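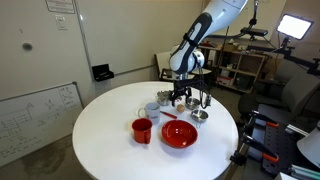
Stop buying matching kitchen sets. There, said it.

I see it every January, people decide this is the year they get the kitchen sorted and out goes everything that doesn't match. In comes a box. One color, one brand, 12 of each. I did it myself once, a Condis starter set, 45 pieces, and I doubt I ever used more than 5 of them in a week. The rest sat at the back of the cupboard looking tidy.

What I want from a kitchen is a small odd crowd. A red mug and a white one, so two people can tell whose coffee is whose. A couple of little metal bowls for the egg you just cracked, or the salt, or teh chopped garlic. One shallow bowl you eat nearly everything out of. Things that got in because they were useful, one at a time, from wherever.

Try this before you spend anything. Clear a table. Any table, a round one is nice becuase you can walk all the way round it. Put out what you cooked and ate with this week and nothing else. Look at it for a minute. Not much, is it? Mine never is.
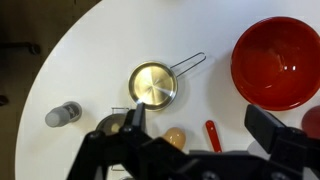
A small frying pan does more work than the big one, I'll stand by that. Eggs, toasted nuts, one sad tortilla at midnight. And one big bowl, deep, a color you like - salad, dough, popcorn, whatever. A clear measuring jug, so you can see what's in there without picking it up. After that I start to struggle. Maybe a decent knife.

People tell me a mixed shelf looks messy. Sure, a bit. So does a desk someone works at. I was in the Paquette store last May and they had a wall of gray on gray on gray, some 80 dollars for a set of bowls, and I couldn't have told you which one was for soup. At home I reach for the red one without looking. That's worth more to me than a nice shelf.

And when a mug from a set breaks, now you have a gap and it bugs you. When an odd mug breaks you're sad about the mug. Then you get another odd mug.

Yes, stacking. Mixed bowls don't stack well, I know, I hear mine slide every time I shut the cupboard door. Fine. Own fewer bowls.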